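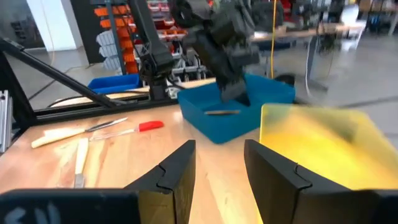
The sorting table at Seltau, with the knives and the screwdriver at the left and the teal bin in the middle.

The Rules of the Table

When I came to Seltau in May I was given a desk by the window, a mug with another company's name on it, and a binder so fat that its rings no longer closed. The binder was the rules. I had spent most of my working life writing manuals for the Cloveck bakery ovens, and I believe I was hired on the strength of a page about door seals that the director of the place had once read while waiting for a loaf to come out. She told me so at the interview, and she could still quote some of it, which I found very moving.

"You write as if the reader has flour on his hands," she said. "I want that for the arms."

I went home on the bus with the binder on my knees and read it the way you read a family Bible that belongs to somebody else's family. It had been going for years. Everyone who had ever worked at the table had put something in, and as far as I could see not one of them had ever taken anything out. Some of it was typed and some of it was in pencil. There was a rule about perfume. There was a rule about who could say the word "stop" and in what tone, and behind it another rule, in green ink, saying that anyone at all could say it in any tone they liked and that the previous rule was foolish. I agreed with the green ink, and I thought I would have liked its owner.

My task was to get the binder down to 10 rules that would fit on one sheet and could be read by a person standing up. I had the whole summer for it. I thought that was generous, and on my second day I sat down near the table with a notebook on my knee and understood that it wasn't generous at all.

The trouble was that the people there did so much that was right without having a rule for it. The older of the two operators, a big slow-moving man who had repaired accordions for a living, laid everything out before a run as though he were setting places for dinner. He never reached across. If he wanted something from the far side he got up and walked the long way, sighing the whole time, and when I asked him which rule that was he looked at me kindly and said it was from his mother – she'd had a stove that spat.

So I wrote down his mother's rule. It became number four, and it said: Walk around.

The younger operator was quick and funny and ate sunflower seeds, though never near the table, and she had a habit of saying out loud what she was about to do, even when she was by herself. "Resetting the left. Hands out. Going." I came in early one morning and heard her through the door, talking away like that to an empty room, and I stood in the corridor with my coat on and wrote it in my notebook. Number two: Say it before you do it, whoever is listening.

By the middle of summer I had seven rules I was fond of and three I couldn't settle, and the worst of the three was the one about knives.

The old binder said that nothing with a blade could be on the table during a run. It said so on four different pages, once in capitals. But the work had changed, you see. The arms were learning to put away the sort of muddle a person really has in a kitchen drawer or on a workbench, and a drawer without a knife in it is a drawer in a furniture shop. So the rule was broken every working day by careful people, and I had learned at Cloveck what happens after that. A rule that good people have to break to get their work done doesn't sit quietly by itself. It leans on its neighbors. First you stop believing in the knife page, and a month later you've stopped believing in the page about the stop button.

I said this to the director, at greater length than I've said it here, and she let me finish.

"Then what do you want to put?" she asked.

I didn't know. I went back to my chair.
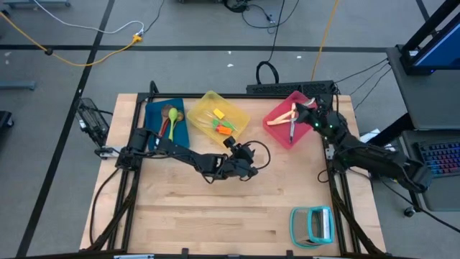 It was the accordion man who showed me the logbook. I hadn't thought to ask for it, which I'm still ashamed of. It lived in a drawer under a box of fuses, and every run had an entry with a number and a line or two in somebody's handwriting, and he turned the pages with one finger as if they might be hot. Most entries said fine. Some said fine and then something about lunch. He stopped at entry 2182.

"There," he said.

It was his own writing. A table knife had been set down where he couldn't see the blade from where he stood. The arm picked it up and paused, as it was meant to, and he went to take it from the fingers without thinking, as you'd take a knife from a child. He had two stitches. He had written down the stitches and the time and then, on a separate line, I knew better.

"And after that they put in the rule," I said.

"After that they put in four of them," he said. "I never told them it wasn't the knife. I was embarrassed. It was me going in while the thing was holding something. It could've been a spoon, only then I'd have got away with it and gone on doing it till I was seventy."

We sat for a bit. The younger one came in, saw our faces, and put the kettle on without asking what it was about. I remember the three of us drinking tea at the bench and talking until the lights in the corridor went off by themselves, and it was she who said it in the end, with her mouth half full of a Dernari biscuit. She said that the arms got to hold anything they liked and we only had to be sensible about whose turn it was.

I wrote number seven that night at my kitchen table, and I wrote it nine ways before I was done. Lay blades where you can see the whole of them. If the arm is holding something, it is the arm's. Wait until it has put it down and you have stopped it, and then it is yours.

The director thought it was a little long. She also wondered if "the arm's" was too friendly a way to put it, and whether some visitor from the insurers might smile. I said I'd rather have a visitor smile than have anyone put a hand in. She took her glasses off and rubbed her nose and said that was more or less what I had written about the door seals.

The sheet went up on October 1, 2019, by the door, at the height of a person's eyes, with a smaller copy lower down for the accordion man, who preferred to read sitting. The binder went to the archive room in Abou Zeid Street. I asked if I could keep the one page in green ink and was told I couldn't, quite properly, and so I copied it out by hand.

I stayed on, though I had only been taken for the summer. There was always something. A new operator would come and ask why number six said what it said, and I'd start to explain and find that I couldn't, and then number six would have to be looked at again. I had left a wide margin on the sheet for this. The younger one filled it faster than anybody.

Last winter, on his final afternoon before he retired, the accordion man asked to do the run himself. He set the places. He walked the long way around, sighing. When the right arm took up a knife and stopped with it, he folded his hands behind his back and waited, and the rest of us waited with him, and you could hear the radiator. It put the knife down. "Stopping the right," he said, to all of us, in a big clear voice, and pressed the button, and only then did he reach in.

The logbook was lying open, and he filled in the entry before he went to get his coat. It was number 3678. It said fine, and underneath, in smaller letters, that there had been cake.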